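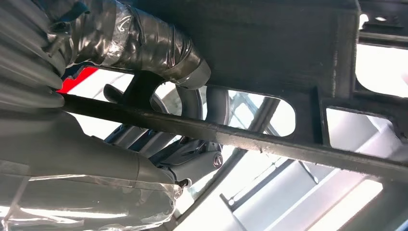

Go on a weekday morning, a commenter called Ninus told me under my last post, and eat before you get there, because the paper mill at Clellitz has no cafe and you will not want to leave halfway through. Right on both counts! I took the advice, ate two rolls on the bus, and walked in just as the doors opened for the May open day.

I have wanted to see this place for years. The mill sits at the bottom of the village where the stream bends, and you hear the water well before you see any roof. Entry was 7 euros, paid at a little window, and for that you get the tour, a go at making your own sheet and a paper bag to carry it home in (flat, so bring something stiff to put behind it. I used a road map).

Our group had 9 people in it, which was perfect, everyone could get right up to the vat. The pulp is mostly cotton rag and it looks like thin oatmeal. The vatman dips the mold, lifts it level, gives it a shake one way and then the other, and there is a sheet. It takes him a few seconds. Mine took much longer and came out thick at one corner, and I love it anyway.

What surprised me was how much of the work is in the drying. You climb a steep stair to the loft, where the sheets hang over ropes under the rafters and the shutters get opened or closed depending on the weather. It smells wonderful up there, a bit like clean laundry and a bit like an old library. Our guide let us feel a sheet before sizing and one after, and the difference is huge - the first is soft as a napkin and the second rattles when you flick it!

Then the ledgers. The oldest one on display is open at an order from the Prokopenko printing house for 687 sheets, with a grumpy note in the margin about late payment. I could have spent an hour on that page alone. There are 203 watermarks in the collection, and a light table where you can lay samples down and look through them. My favorite was a lopsided heron.

Practical bits: the bus from Pralgate stops right by the bridge, the loft stairs are hard going if you have bad knees, and the floor around the vats is wet, so leave your nice shoes at home. The shop takes cash only. I came away with a pack of envelopes and a notebook I am already afraid to write in. They run a full-day watermark class too, and I have put my name down for the next one.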